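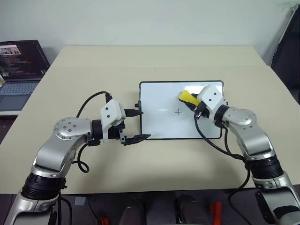

Why do I forget most of a lecture by the next morning?

Mostly you haven't had to fetch any of it back yet. Listening to me feels like learning, and some of it is, but a thing you've only heard once fades very fast unless you make yourself dig it out again.

Study Skills, handout 2: Remembering what you read
Updated July 29, 2018

I've rewritten this one after the May group told me (kindly!) that the old version was hard to remember. Fair enough. Please bring it with you, along with the chapter you chose last time, and I mean a real chapter from your own course and not something easy you picked to please me.

Reading again is not the same as knowing

Most of us revise by reading the notes again with a highlighter in hand. I did it all through my degree. The page gets more and more familiar, you nod along, and you take that nodding for knowledge. Then somebody shuts the book and asks you what it said, and you've got the chapter title and perhaps a diagram.

Try it now with your chapter. Read two pages, close it, and write down what you can. Don't peek. When you've properly run dry, wait a bit longer, as there's usually one more thing hiding in there. Only then open the book and fill the gaps in a different colour. The gaps are your revision list, and everything you got right can be left alone for a few days.

Kamil Charvát, who takes the Thursday-style essay clinic down the corridor, does the same thing with essay plans, so if you go to him as well you'll be getting it from both sides. Sorry!

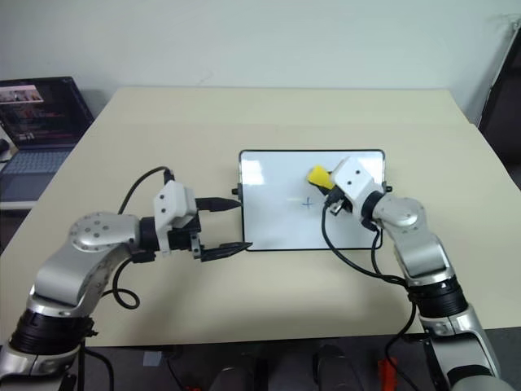

Small whiteboard laid flat, laptop to the left.

Spacing it out

Say you have 60 minutes for a topic. You could spend them all on one evening, or you could cut them up and scatter them over 14 days. For nearly everybody the scattered version lasts longer, and it feels worse while you're doing it – you come back having lost bits and you have to work to find them. That work is the useful part, so please don't give up on it after the first go.

A pattern to start with: the day after, then three days later, then a week after that. Shift it if it clashes with your life. Zuzana Polák has put a blank calendar sheet in the course folder and you can print as many as you like.

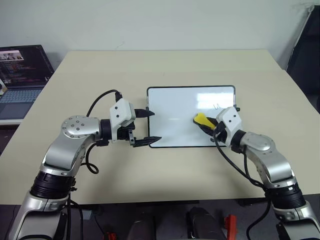 Explaining a topic out loud is the third method, and the one people dodge. Pick something you think you understand and teach it to a friend, a sibling or the cat, in plain words, with the book closed. You'll hear yourself go vague at exactly the point where you don't know it. If you like something to draw on while you talk, a little whiteboard stood up on the table like that one is plenty, and being so small it stops you copying out the whole chapter. Swap over after a few minutes and let the other person ask you awkward questions.

For next time

Do the closed-book exercise on page 224 of the reader, all of it, in one sitting. Do it again two days later and bring both sheets, including the ugly one. If you've missed handout 1 it's in the folder by the door.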